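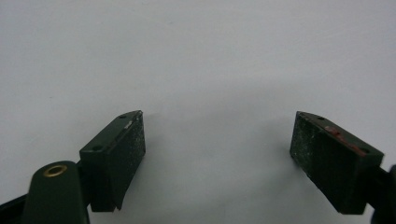

Slide 2: What we collect

OK so, quick hello, I'm Pushpa, I run the demo sessions for Waaka. Thank Naveen and Sarla before I forget again!

Say up front: we teach by doing. A person holds the grippers and does the task with their own hands, and every run gets saved as one example. We've got 1,856 of them as of Tuesday (pause, let them write it down).

Look at the finger pads. Two small round holes each, scuffs all over the inside faces. I love those scuffs. Ask who's ever swapped pads halfway through a batch, then tell the November story, but keep it short.

Slide 3: One task, lots of starts

Pink block, little bowl, white board. We move the start spots around between runs, and 40 runs is plenty for one sitting (my wrists say so). Trilok wanted 300 a day. Ha.

Mention that the messy runs get tagged and kept, fumbles and all. Somebody will ask why, so park it for Q&A.
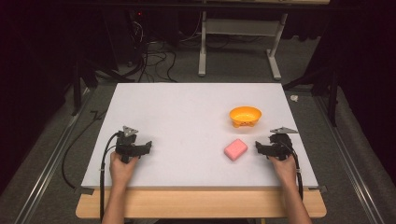

Both grippers at the board, block and bowl in play

Click on to Meenakshi's chart. Water!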